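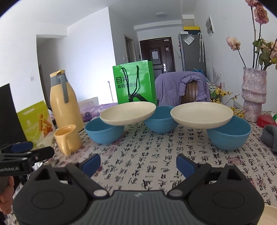

Allthorpe two-jaw hand-held gripper: our bench page

We've had the Allthorpe on trial for long enough now that it has earned a page of its own, next to the Anditz and the older Anozie. It's a hand-held gripper for recording demonstrations. You squeeze, the jaws close, the camera sees what your fingertips would see, and later on an arm has a go at the same job. We test every tool in pairs, one in each hand, with plates and bowls, and we do it on a dining table because that's where the awkward jobs are.

What you get
Two hinged jaws with dark blue pads on the fingertips
Ridged central body, rounded housings either side
Camera fitted, with both fingertips in view when the jaws are wide open
Spare pads, 4 per tool
Sold singly or as a pair

How it handles crockery
Really well! A shallow plate tipped over the rim of a bowl is a horrid thing to pick up with most grippers (the edge slides, the bowl comes along for the ride, you end up using your other hand). With the Allthorpe you can come in low from the front, get one pad under the rim and close gently. Eimear Ó Súilleabháin did 36 plate lifts in one session and only lost 5, all of them in the first stretch while she was getting used to the squeeze. Bowls are easier still, as long as you take them by the wall.

Mug handles need more care. The jaws are wide, and if the handle points straight at you it's better to walk round the table a little than to twist your wrist.

The view
I love this part. With the jaws open you can see the gap between the pads and plenty of room beyond it, so you don't lose track of where you are when you turn towards the far side of a table. The corners go dark, as they do with most lenses this wide, and Skarphéðinn Skov crops them before training. Renato Arancibia leaves them in and says he can't see any difference in the results. We haven't settled that one.

Against the others
The Anditz is lighter and kinder to small hands, but its pads are hard and it chatters on glazed plates. The Anozie closes more firmly than either and is still my pick for bottles and jugs. For anything flat and slippery I'd reach for the Allthorpe every time.

Things to know before you borrow a pair
It's a big tool up close. Leave a clear hand's width between bowls or the housings will nudge the neighbours. Patterned tablecloths are fine, and we rather like them for tracking, but pull the cloth tight first. Wipe the pads after any session with food. Heiðrún Thorlacius has written up the calibration steps and they take 7 minutes once you've done them a few times.

Availability
Two pairs at Bovavside, one out on loan until October. Ask Panagiotis Katsaros for the booking sheet, and please send the spare pads back with the tools.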